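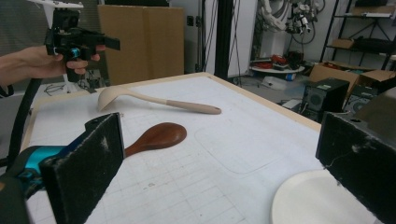
Gripper tool loses hold of thin handles – student project
Our college robotics club is building a table-laying task for the January round. We record by hand with a pair of grippers over a grid mat, and the policy is trained on those recordings. The two utensils are a ladle with a long slender handle and a darker spoon with a glossy oval head, both wooden. Plates are fine. With the handles, the jaws close and the utensil rotates about the contact line as soon as it is lifted. The pads are black with a felt surface and pick up a lot of white dust and lint. Motor current limit is already at 63 per cent. Should I change the pads or the grasp point?
Posted by Plovlow, December 15, 2019

Bonness
Both, but pads first. Felt holding lint has very little friction against smooth wood. Lift the dust off with parcel tape and repeat the test before altering anything else. If it still turns, fit 2 mm silicone sheet to both fingers and keep the felt for the plates.
Then look at the grasp point. A ladle is heavy at the bowl end, so a grip near the tip of the handle gives the worst torque. Move towards the bowl until the load balances. Raising the current will only mark the handle.
If you change pads, do not mix old and new recordings without a label. We had 3,000 on the old surface and the combined set trained badly.

Kotska
had same thing, rubber bands round the fingers. worked ok for us

Hsieh
Bands creep after a while and shift the closing width, so re-zero the jaws if you try that – otherwise agree with Bonness.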